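From: Kirsty Haslam
To: print-buyers list
Subject: Re: [print-buyers] Soft-touch on the product sheets, worth it?

Birsen, thanks for sending the numbers over. I've read them twice and I'm still not sold.
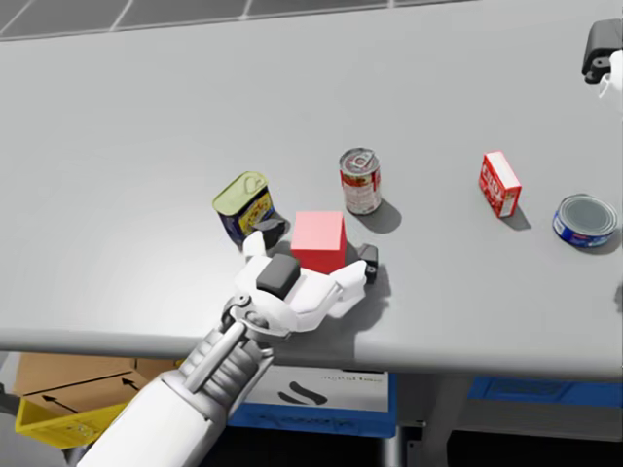
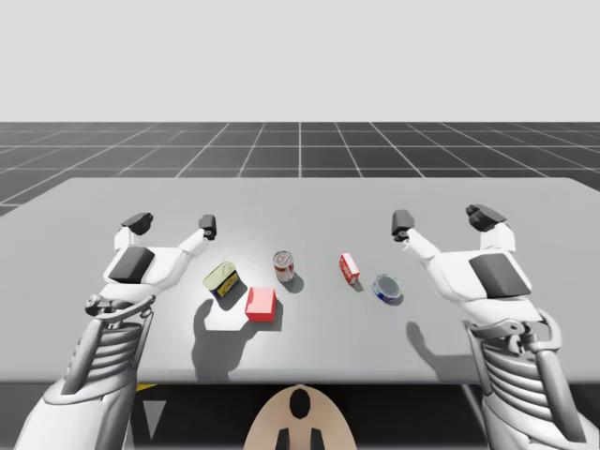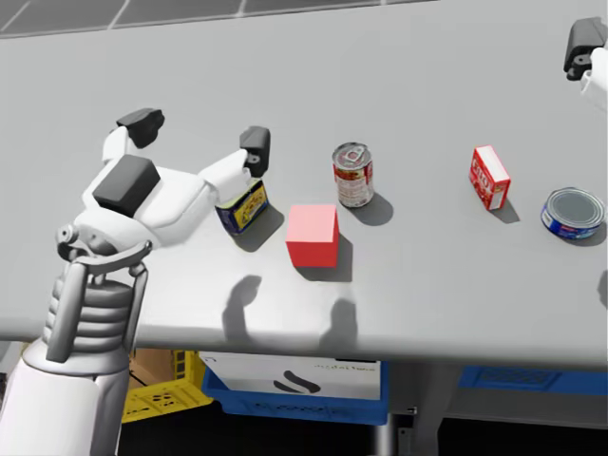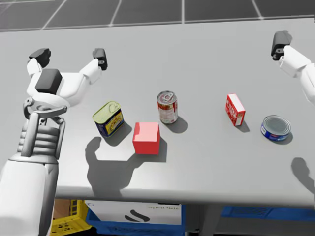
On Wednesday Birsen Ertürk wrote:
> Trirnent quoted us 2,495 for the run with soft-touch
> laminate on both sides. Their rep says it "lifts perceived
> value" and that customers hang on to coated pieces longer.
> Halfdan likes the feel of it. I'd say go, unless somebody
> has a reason not to.

I have a few. Longer than what? I asked the rep that same question in September and got a PDF with a bar chart and no labels on one side. If there's a study I'd like to see it. If there isn't, we're paying for a nice feeling in Halfdan's hand.

Second, the quote says "up to 3 proofs." Up to. Last time that meant one PDF proof and an argument. I want a hard proof on the real stock, laminated, before we sign anything. Soft-touch dulled our grays badly on the Estanport folder, and this spread has a lot of light gray in it.

Third, scuffing. Chie Wada still has a box of 200 from the Hjaltadóttir job and the dark covers show every fingernail. Chie, could you mail a couple to Birsen so she can see what they look like after riding in a bag for a while?

Also, does the price include scoring before the fold? I can't find it on the quote. Laminated 100 lb cover will crack at the spine without it, and I don't want to hear afterward that it was an extra.

Collura will do plain matte aqueous on the same sheet. I haven't got their price in writing yet so I won't repeat what I was told over the phone. Ditte Bisgaard used them for 2 jobs and had no complaints apart from the cartons, which were overpacked.

I'd hold off until we have both quotes with the same spec on them, line for line. If soft-touch still wins, fine, I'll stop grumbling.

Kirsty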